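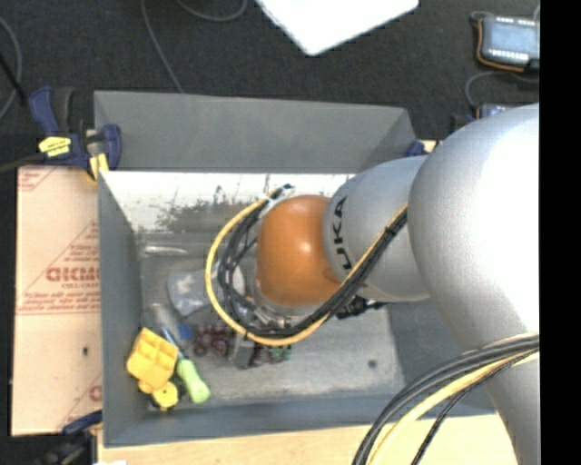 The Clavden Bin Cell is our starter package for shops that want a robot arm to pick mixed parts out of a bin, and we love talking about it! Most people who call us already have an arm in mind, or already own one, and they want to know what the rest will cost. The rest is where the budget goes. Look at the cables looping past the orange wrist joint, held with a tie, and the second bundle sweeping across the big silver link: yellow, black, braided, all of it has to reach the tool and still leave the arm free to bend. The load in the bin matters just as much. A screwdriver with a lime-green handle, a translucent plastic bag, a yellow wheel-like part and a pile of glossy dark red pieces all ask something different of a gripper, and a quote based on one tidy part number won't cover a mix like that.

What comes in the package

Grey picking bin, flat-sided, with tall rear panel
Base plate and mounting hardware for the arm
Cable dress kit with ties, sleeves and wrist loop guide
Gripper adapter plate (gripper quoted separately)
3 bar clamps for holding the bin during trials
2 days of setup help at your site
Printed planning workbook

The arm itself is not included. Tell us the make, model and controller and we'll match the plate and cable kit to it.

Planning your budget

We suggest splitting the project into three pots: the arm and controller, the tooling, and everything you'll need to make them live together. That last pot gets forgotten all the time, and it's the one our workbook spends the most pages on. It covers floor space, power, air, guarding, spare cables and the hours your own people will put in. Larysa Didenko wrote it after setting up the cells at our Sillville shop, and it's full of the small stuff she wished she had written down earlier (how much slack to leave at the wrist, where to park the controller so the door still opens, how many spare finger pads to keep in the drawer).

Please do a risk assessment with a qualified person before you run any cell. Guarding depends on your arm, your tool and your layout, so we price it only after we've seen a floor plan.

Clamp first, bolt later

Bring your own parts to the first trial, the ugly ones included! Clamp the bin to a wooden top, run your picks, slide it over a little, and run them again. Once the reach feels right you can order the Alva fixed stand, drilled to your final position. Customers who started with the stand last December have been able to swap it for the clamp kit, and we're happy to keep doing that.

Ordering and lead time

Standard package: ships 30 days after we approve your drawing
Alva fixed stand: add 2 weeks
Quotes: held for 30 days
Spare cable dress kit: stock item, ships from Clelville

To get a quote, send us your arm model, a sketch of the floor space with ceiling height, and photos of the parts you want to pick. Phone snapshots are fine. If you're still choosing between arms, send what you have and we'll price the package for each one side by side.

Page updated Apr 15, 2020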